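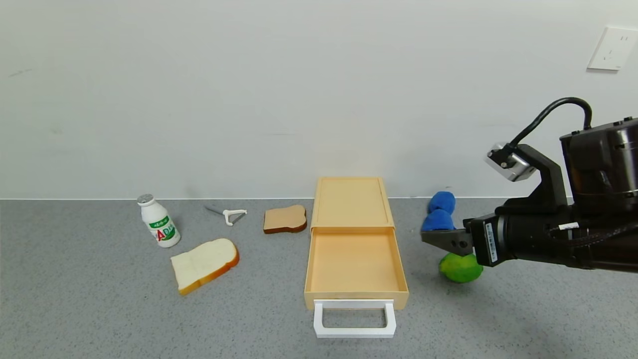 Dilruba Patwary sostiene que el pan duro no existe, que lo que existe es gente con prisa. Lo repite cada vez que sale el tema en la cocina de Oron, el comedor de barrio donde se preparan 80 raciones diarias, y casi siempre hay alguien que le discute.

Nuwan Saha, por ejemplo. Él lleva el obrador Plomness y calcula que una hogaza de masa madre aguanta tres días en buen estado si se guarda con el corte hacia abajo, sobre madera y tapada con un paño. La barra corriente, en cambio, por la noche ya es otra cosa. El frío de la nevera acelera el endurecimiento: el almidón recristaliza antes a cuatro o cinco grados que a temperatura ambiente. El congelador funciona bien, siempre que el pan entre cortado y el mismo día de la compra.

El año pasado, Saha apuntó en una libreta lo que sobraba al cerrar. En julio salieron 431 piezas, el peor mes. Con el calor se vende menos pan y el que se vende se reseca o se enmohece antes. Desde entonces hornea dos veces, una de madrugada y otra a las once, y la segunda tanda la decide según cómo haya ido la mañana.

Lo que aun así sobra va a Oron. Allí se hacen migas, sopa de ajo y un budín con piel de naranja que Thilini Patwary, hermana de Dilruba, aprendió en una pensión de la costa. El pan rallado se seca antes en el horno apagado, con el calor que queda de otra cosa, y se guarda en botes. El que tiene moho se tira entero – no basta con quitar la parte verde, porque las hebras llegan más adentro de lo que se ve.
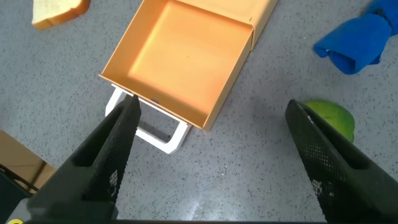 El cajón naranja, abierto sobre la encimera.

En las casas el problema suele ser de compra. Imtiaz Bhuiyan reparte pan por los pueblos de Jandance y conoce clientes que piden dos barras por costumbre, aunque los hijos se fueran hace años. Alguno ha pasado a encargar media hogaza. Otros siguen igual y le dan el resto a las gallinas.

Para recuperar una barra del día anterior, Saha la moja un instante bajo el grifo y la mete en el horno a 180 grados unos minutos. Hay que comerla enseguida; al enfriarse queda peor que antes.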